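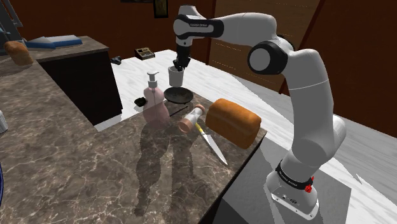
Papers > Birds > Coşkun wader notes > Section 2

2. Where the lapwings put their nests

I'll start with the fields, as they matter more than I expected when I began. The Lidmont side is grazed short by the end of winter and stays wet in the ruts well into May. Wirness is drier, with taller grass and a long hedge where the crows like to sit. I walked both sides early in the morning, always along the same path, and stayed off the grass itself unless a bird was clearly sitting.

I found 31 nests over the season, and all but two were on the Lidmont side (I'd have bet on a much more even split!). A lapwing nest is only a scrape in the ground with a bit of dry grass in it, so I'm sure I missed a few at Wirness, where the cover is thicker. Even so, I can't believe I missed enough to close a gap that big.

My guess is that the hedge is the trouble. The parents want to see a crow coming, and short open ground lets them do that. Wet ruts probably help too, with plenty of insects close by for the chicks. I can't pull those two things apart with one season of walks, and I'd love to see someone try it at Zemolau, where the wet ground runs right up to the trees.

My last walk was on 23rd June, when the grass was too tall to see much of anything.

Figure 2. White robotic arm and small white cup, computer rendering.

Comments

We had the same thing on our farm, they left the year we let the hedge grow up.

Did you count second tries as new nests? Couldn't find it in Section 1.

Zemolau floods most springs, so good luck with that path. Nice read though.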